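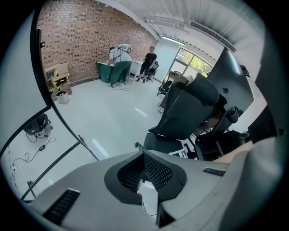
The gripper up close, with two people at work along the brick wall behind it. May 15, 2022

I have now read all 24 pages of the Riltach good practice guide for hand-held gripper work, version 3, and I'd like my evening back.

Some background for people who don't follow this stuff. Riltach is the outfit in Tilturville that has been trying to get small labs to agree on a common set of rules for recording demonstrations with hand-held tools. You hold the gripper, you do a task, the camera on the tool records what the tool sees, and later on a robot is supposed to learn from it. There are a lot of small groups doing this and they all do it a little differently, so a shared guide sounds like a fine idea. It sounded fine to me when I heard about version 1 too.

My main complaint is that most of the guide covers things that are easy to check. File names. Folder names. How you write the task label. There are 30 numbered rules and by my reading a good half could be enforced by a short script. That would be great if somebody had written the script, but you get a form to print out.

The part about the room is much thinner. Rule 11 says the work area must be "kept in a suitable condition for the task." Suitable according to whom? Take the room at the top of this post. There's a cable trailing onto the floor from the person at the green table, who is wearing a rig strapped on above the head and is bent over the work. A second person is standing next to them, and there are office chairs around the room. Is that a suitable condition? I've worked in rooms just like it and I would say mostly yes, but the cable would bother me, and I can't find one line in the guide that tells me whether it should.

If you strap equipment to a person, that person can't see their own feet very well when they lean over a table. A standard should have something to say about that. Where does the cable go? Who is allowed to walk behind you? Does somebody call out before they cross? The guide has a paragraph on how to spell the operator's initials and nothing at all on any of this. I looked twice.

To be fair, Birsen Uçar, who edited this version, answered my email the same day and didn't get defensive. Her position is that room safety belongs to whoever runs the building, and that if Riltach starts writing rules on it they'll end up in conflict with local rules that already exist. I get the argument. I also think it's how you end up with two documents that each point at the other one. The building people have never seen a hand-held gripper and won't be writing a rule for it any time soon.

Then there's the matter of what's in view. Rule 17 says that "people not involved in the task should be excluded from the recording where practical." I have three problems with this. It doesn't say what counts as involved. It doesn't say what happens to a recording when somebody does walk through. And "where practical" is the kind of wording that lets everybody carry on as before and tick the box. The camera on one of these tools takes in a lot of room, so if you share a space with other people doing their own work they are going to be in it, blurred or not, and they should be asked first. Put it in writing, with a name next to it. I'd trade the whole section on folder names for one good paragraph on consent.

Same thing with screens. Most rooms where this gets done have a monitor going somewhere, and I have seen recordings (no, I won't say whose) where you could read a person's inbox. The guide says screens "may" be turned off. May! Come on.

Now the bits I liked, because there are some. The rule on mounts is good. It asks you to check anything clamped or bolted to the tool before a session and again at the end, and to write down what you found even when nothing moved. I was ready to roll my eyes at it. Then I went through our own notes from the Isah project and found a whole afternoon of recordings where a mount had slipped and we'd only noticed a week later. A boring check with a boring line in a notebook would have saved us the trouble. The guide also wants a break after up to 30 minutes of holding the tool, and my wrist agrees with that completely. I would have gone lower.

I'm less sold on the tie-in with Tiklow, the checklist app they recommend in the appendix. I tried it. It wants you to tap through every item in order, you can't go back, and it puts a green badge on the session once you're done. What the badge means is that somebody tapped. I watched myself get through the whole list in under a minute on my second try without looking up from the phone. Paper isn't any more honest, but at least with paper I can tell from the handwriting when somebody was in a hurry.

What would I want in version 4? Fewer rules, to begin with. I'd want each one to say who does it and what they do when it fails, since a rule that ends at "should be avoided" is a wish. I'd want a page on cables and walking paths, even a bad page, so that people have something to argue with. And I'd want them to test the thing on a group that had no hand in writing it. As far as I can tell, the only labs that tried version 3 before it came out were the ones that had helped draft it, and they all found it clear.

I'm not against standards, whatever it says in the comments under my last post. I've used other people's recordings, and I know what it's like to open a folder and have no clue which way up the tool was held. A guide could fix that. I just don't believe this one changes what people do in the room, and I haven't seen any numbers that say it does. If you have some, from before and after, with the same crew and the same tasks, send them to me and I'll post them here.

We're going to follow the mount rule and the break rule in our own lab for now, plus a cable rule of our own that I still have to write up. The printed forms are in a drawer.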